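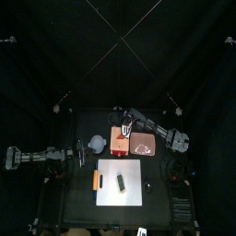 Photo: Larkon / supplied

Cover bands deserve a proper share of the bill

Sep 21, 2024

The Bristhorpe winter music program listed 39 acts this year. Only 2 were cover bands, and both were put on before lunch, when the hall is mostly people looking for a seat.

I think that is a mistake. The organisers say they want to support original music, and I have no quarrel with that. I buy the records. But the best-attended night at the old Manninen Hall last May was a Motown tribute. The door count was 554. The original showcase a week later drew 398, with a lower ticket price.

A good cover band is doing skilled work. They have to learn another group's harmonies, find the right keyboard sound and then play it all to a crowd that knows every word — and notices every wrong one. Orchestras play other people's music all year and get grants for it.

There is also the matter of who comes. My neighbours don't follow new releases, but they will go out for an evening of songs they danced to at 20. Some of them stay for the next act. Sernon, the four-piece who closed that Motown night with their own songs, sold every CD they had brought.

Give the cover bands two evening spots next year and put a local original act straight after each one. The hall is already booked and the sound crew is already paid.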